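Sprechzettel zum Vortrag »Das Haus am Prukgate. Ein Schutzbrief und seine Nachgeschichte«
Fassung für die Lesung in Dekeo, 6. März 2019

Vor dem Anfang: Wasser hinstellen, Uhr sichtbar ablegen. Beim letzten Mal lag sie unter dem Manuskript, und der Vortrag wurde entsprechend gründlich.

Einstieg

Guten Abend. Der Titel verspricht ein Haus, und das Haus gibt es nicht mehr. An seiner Stelle wächst Liguster. Ich sage das gleich zu Beginn, damit niemand nachher mit dem Stadtplan loszieht und sich bei mir beschwert.

Das Prukgate war ein Stadttor, dann eine Straße, die nach dem Tor hieß, und schließlich eine Straße, die nach jemand anderem hieß. Im Herbst 1944 war es noch die Straße. In dem Eckhaus, um das es heute geht, saß unten ein Papierhändler und oben das Konsulat eines Landes, das in Dridard im Wesentlichen Holz verkaufte. Konsulat ist ein großes Wort für zwei Zimmer mit Stempelkissen.

(Pause. Hier wird erfahrungsgemäß nicht gelacht. Weiter.)

Teil eins: Das Papier

Was ein Schutzbrief war, wissen die meisten von Ihnen. Völkerrechtlich stand er auf wackligen Füßen, und das wussten die Leute, die ihn ausstellten, vermutlich am besten. Er erklärte den Inhaber zum Schützling eines neutralen Staates, bis zur Ausreise, die in aller Regel gar nicht möglich war. Seine Wirkung hing davon ab, ob der Mann an der Straßensperre Respekt vor Wappen hatte. Viele hatten ihn. Manche konnten nicht lesen, was drinstand, und das half gelegentlich auch.

In Dridard kommt eine örtliche Besonderheit hinzu. Das Konsulat hatte kein eigenes Wappenpapier mehr, die letzte Lieferung war irgendwo auf der Strecke geblieben. Der Papierhändler unten besaß aber noch einen Posten schwerer Speisekarten, cremefarben, mit Goldrand. Ein Restaurant hatte sie bestellt und nie abgeholt. Auf diesen Karten wurden die Schutzbriefe getippt. Wer so ein Blatt im Archiv wendet, findet auf der Rückseite in feinster Kursive das Wort »Nachspeisen«.

(Langsam lesen. Das Wort nicht spielen.)

Ich habe lange gezögert, ob man das erzählen darf. Dann habe ich gelesen, dass die Inhaber selbst es erzählten, später, an Küchentischen, und zwar mit Vorliebe. Also erzähle ich es auch.

Teil zwei: Die Zahlen

An dieser Stelle wird es unfestlich. Auf der Gedenktafel, die man im September 1987 anbrachte, stehen 100 Gerettete. Die Zahl ist schön rund, und genau das stört mich. Im Ausgangsbuch des Konsulats fehlen Seiten, die Nummerierung beginnt zweimal von vorn, und ein Schutzbrief ist noch keine Rettung. Ein Teil der Inhaber wurde trotz Papier verschleppt. Andere überlebten in Kellern und haben ihr Papier nie vorgezeigt. Die Tafel rechnet beide Gruppen zusammen und kommt zu einem Ergebnis, das gut in Bronze passt.

Damit will ich keineswegs sagen, es sei wenig gewesen. Ich sage, wir wissen es nicht, und eine Tafel, auf der »wir wissen es nicht« steht, müsste erst noch eingeweiht werden.

(Falls Vertreter der Stadt im Raum: diesen Satz trotzdem sagen, aber freundlich.)

Teil drei: Das Schweigen danach

Nach dem Einmarsch der sowjetischen Truppen wurde der Leiter des Konsulats zu einem Gespräch gebeten. Das Gespräch dauerte vier Jahre. Es ist nicht überliefert, was man von ihm wissen wollte, überliefert ist nur, dass sein Heimatland zwei Noten schickte, beide höflich, beide ohne Antwort. Danach schickte es wieder Holz.

Für die Nachgeschichte sind wir vor allem auf den Nachlass Văduva angewiesen. Das sind Kartons mit Briefen, Quittungen und einer bemerkenswerten Menge Rezepte, seit den Neunzigern hier in Dekeo verwahrt. Darin liegt auch die Abschrift einer Aussage, die das Haus Zimmer für Zimmer beschreibt: wo die Schreibmaschine stand, durch welche Tür man zum Hof kam, wer auf der Treppe schlief. Die Treppe war offenbar der wärmste Ort, weil der Papierhändler unten heizte, solange er noch etwas zum Heizen hatte. Er hatte ein Papierlager. Man kann sich das Dilemma vorstellen.

Die Abschrift bricht mitten in der Küche ab. Ich habe nach der Fortsetzung gesucht und dabei viel über die Lagerung von Kartons gelernt.
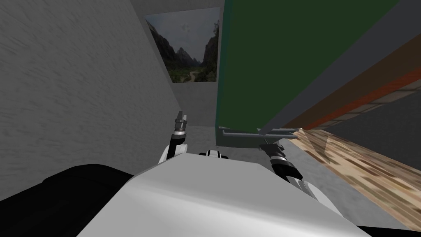

Warum wurde das Haus nach dem Krieg abgerissen?

Wegen der Straßenbahn. Die Kurve am Prukgate war für die neuen Wagen zu eng, das Eckhaus stand im Weg, und in der Bauakte kommt das Konsulat mit keinem Wort vor. Die Linie wurde später übrigens eingestellt.

Schluss

Wer den Ort sehen möchte: Die Tafel hängt am Nachbarhaus, auf Höhe der Briefkästen, und wird gern für das Klingelschild einer Kanzlei gehalten. Der Liguster ist städtisch.

Vorlesen, falls noch Zeit ist: den Brief aus dem Nachlass Văduva, in dem eine Inhaberin nach dem Krieg um Ersatz für ihren verlorenen Schutzbrief bittet. Sie brauche ihn nicht mehr, schreibt sie, sie hätte ihn nur gern wieder. Ohne Kommentar stehen lassen.

Falls keine Zeit mehr ist: Brief weglassen, danken, auf den Büchertisch hinweisen. Die Archivkopien vom Pult wieder mitnehmen, auch die mit den Nachspeisen.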